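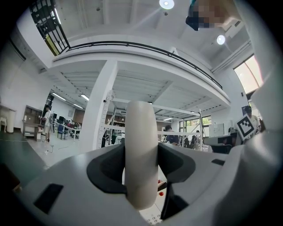 October, workshop notebook, started 8.40 am with tea

Right, the sourdough crackers can wait, today is all about glue. Hide glue, to be exact, for the Kenthorpe chairs. Two of them came back with wobbly back legs and I've been putting off the regluing because I wanted to settle the question of which glue first, and whether the old pot of granules was still any good.

Pulled the first chair apart before I'd taken my coat off. The joints came away with hardly any persuading, a bit of warm water run in with a syringe and a few taps with the rubber mallet. Old glue was brown and crumbly on one side and still quite glassy on the other, so somebody has had a go at this chair before us, and they didn't clean the tenon first. You can see the line where the new stuff sat on top of the old. Grr. Scraped it all back with the card scraper and then a damp rag, left it on the windowsill to dry.

Soaked the granules overnight in cold water (equal parts by volume, I know some of you like it thicker). They'd swollen up nicely by this morning and smelled like they always smell. Got the pot going in the water bath and it took ages to come up to 60, I think the thermostat on the Fikex heater is getting lazy. I'd turned the dial right past where it usually sits! If anyone else uses it, trust the thermometer and ignore the numbers on the dial.

Test pieces next. I cut 12 little lap joints out of the beech offcuts, all the same size, planed the faces and split them into two lots. First lot got the fresh hot glue straight on to cold wood, second lot had the wood warmed with the heat gun for a minute before gluing. Clamped the lot with the spring clamps and wrote on every one in pencil, having learned that lesson with the walnut samples (sorry again).

While those were sitting I went back to the seat frame on chair two. The corner blocks are pine, which seems a bit mean on a chair this nice, and one has split right along the screw. I'll make a new one out of beech and keep the old one in the bag with the label. The Trarnus people like getting all the bits back even when they're no use to anybody, and it was on their job sheet in capitals.

Quick sum on the cost, for whoever does the quote. The job was priced at £278 for the pair and I've already used up more of that than I'd like on scraping. If the second chair is as gummed up as the first we should ring them before carrying on, I don't want to spring it on them at the end.

Lunch. Came back and the glue had skinned over, so a splash of hot water and a stir sorted that out. Don't let it boil, don't walk off and leave it (I walked off and left it).

Dry fit on chair one is lovely and snug at the left leg. The right one has a gap I can get a sliver of veneer into, so I glued a shaving on to the cheek of the tenon and will pare it down tomorrow. Tried it with 80 grit first to take the high spot off and I think I overdid it slightly, so that's on me. Chisel next time, and a sharp one.

The Mwakyusa stool is still under the bench waiting for its rush. I soaked a small bundle just to see, and it's gone bendy enough to twist without cracking, but the colour is much greener than what's left on the old seat. Does it fade? I seem to remember the last lot going golden over a summer, but I could be making that up. If anybody kept a bit of it please leave it on my stool so I can compare.

Things still to do:
new corner block, beech, same size as the old one
pare the right tenon
break the test joints in the vice, leave them 7 days first, no peeking
order more granules, we've got enough for the chairs and not much else
look at that thermostat

Glue pot is washed out and upside down on the draining board. The brush is in the jar of clean water, please leave it there, I've only got the one good one left and I'll want it first thing.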